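The fingers will cost more than you think

Every capital request for a robot that crosses my desk has the same shape. There is a large number for the arm, a smaller one for the controller, and then a line near the bottom that says "tooling" with a figure somebody typed in to make the total come out even.

I have been reviewing these requests at Maruyama for long enough to distrust that line. The arm is the easy part to price. Three vendors will quote it in an afternoon and the quotes will be close. The part that touches the work is harder, and it is where the second year's money goes.

Take the cell we put in last August. The request allowed $500 for spare finger parts. Dinesh Barua, who runs the floor, asked for more and was told the arm came with a gripper already. So it did. It did not come with spare tips, spare bolts, or anybody's time to change them.

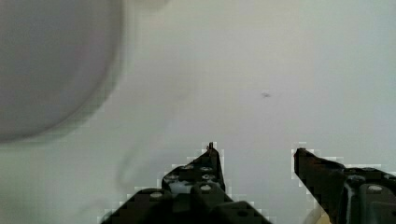
The gripper from its own wrist camera, fingers open.

Count the fasteners on a tool like that before you sign. Each one is something that has to be checked, and each plate is something that may have to be cut again when the part changes. We changed parts 2 times before the new year. Neither change was in the plan, and both meant new fingers from Gorkero with a wait of 30 days.

Chiharu Sasaki in purchasing has argued for a simple rule: no arm gets approved unless the request names the tooling, the spares and the person who will look after them. Some managers think this slows things down. It does – by a week or so. I would take the week.

The same goes for the camera. A wrist camera is cheap to buy, and that makes it easy to forget that somebody has to keep it clean, replace its cable and decide what its pictures are for. Our request from the Jedberg site had 69 lines and not one of them covered any of this.

I am not against buying robots. I signed for the last one and I expect to sign for the next. But I want to see the tooling priced first and the arm second, with a full year of spares in the same request.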